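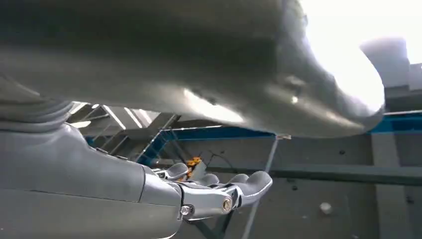 Gray, with a highlight.

The Beige Years Are Over. Now What Do We Paint the Hallway?

By Josée Chan

My neighbor painted her front hall gray in October, and by spring she was standing in it with a roller in her hand and a look I have seen on people waiting at airport luggage belts. The gray had been called Nastum. It had cost more than any paint ought to, and on the chip it had seemed calm and expensive, like a hotel where they fold the end of the toilet paper. On her wall it looked like a Tuesday.

She wanted to know what I would do. I told her I'd write an article about it, which did not get the hall painted.

Gray has had a very long run. It came in as the cure for beige, which had itself come in as the cure for avocado and harvest gold, and for a while it was impossible to buy a house whose last owner hadn't gone through it with a bucket of something named after weather. Floors went gray. Kitchen cabinets went gray. A couch I sat on at a dinner party was the same gray as the wall behind it, and I spent the evening feeling like a floating head.

To find out how we got here I called Theresia Haslinger, who has been naming and mixing house colors for the Sawatzky paint company long enough to have watched three neutrals rise and fall. Sawatzky's current fan deck has 738 colors in it. Of those, 124 are gray.

"People think that's a lot," she told me. "We had 199 at the peak. I ran out of fog."

She meant it literally. There was a Morning Fog, a Harbor Fog, a Fog Bank and, during one bad winter, a Fog Two. After fog she moved on to stones, then birds, then small northern towns. Stikholm, a mid-gray with a little green in it, was named for a place she had never been and could not swear existed. It sold like crazy. She thinks people liked the idea of being the kind of person who had summered there.

Haslinger's theory about the whole gray business is that it was never about color. It was about selling the house. Somewhere along the line we all started decorating for the next owner, an imaginary couple with no taste and cash in hand, and we went on living in their hallway for years while they failed to show up. Gray was the color that wouldn't upset them.

I find this a little depressing and entirely true of my own bathroom.

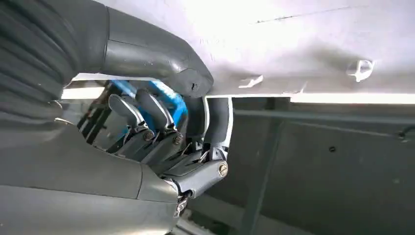

The trouble with gray, as anyone who has bought the wrong one can tell you, is that there's no such thing as plain gray. Every can has something else hiding in it. Put it in a room that faces north and out comes the blue. Put it next to an oak floor and it goes purple, a fact you will notice at dinner on the day the painters leave, and then every day after that. Haslinger says most of the angry letters she gets contain the word "lilac." One customer mailed back a piece of drywall.

Her advice is to paint a big square of cardboard and carry it around the house for a week like a pet. Lean it on the baseboard. Look at it at breakfast, and again at night with the lamps on. Don't paint a little patch straight on the wall, because the old color will sit there beside it and argue. And buy the sample pot, even though the sample pot is a swindle.

What comes after gray depends on who you ask. The magazines have been pushing green, the sort of dark green that wants a brass lamp and a dog. Mikis, the little paint shop two blocks from me, has had a terra-cotta pink in the window since last fall, and I'm told it moves. Haslinger is betting on brown. She said this quietly, as if someone from the beige era might be listening in. It will not be called brown, naturally. She has a list going, mostly breads.

I went home and looked at my own walls, which are white, or were. They're the white the last owner left. I have lived with it for so long that I'd stopped counting it as a decision, and my neighbor, who came by to return a ladder, said it was the only restful room she'd been in all year. Then she asked me what it was called. I had no idea. I looked under the sink, where the previous people had left a rusty can with a drip over the label, and all I could read was the last word.

It was Fog.

She has bought two sample pots since then, both yellow. The cardboard squares are leaning in her hall now, and she has asked me to stop giving her opinions on them until the second coat is dry.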